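Dulleo interior low-sheen, 4 L, tinted mid-grey

Bought in November to repaint a spare room over old acrylic. The tin weighs enough that the wire handle marks your fingers. Coverage was good at two coats, with recoat after four hours. Cutting in along the cornice took longer than the rolling.
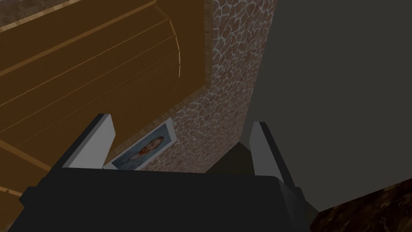
Colour match to the Yimyam chip was close under daylight, slightly greener under a warm globe. Odour cleared overnight. Scuffs wipe off with a damp cloth, though hard rubbing leaves a shiny patch. $100 a tin. I'd buy it again for walls, not for trim.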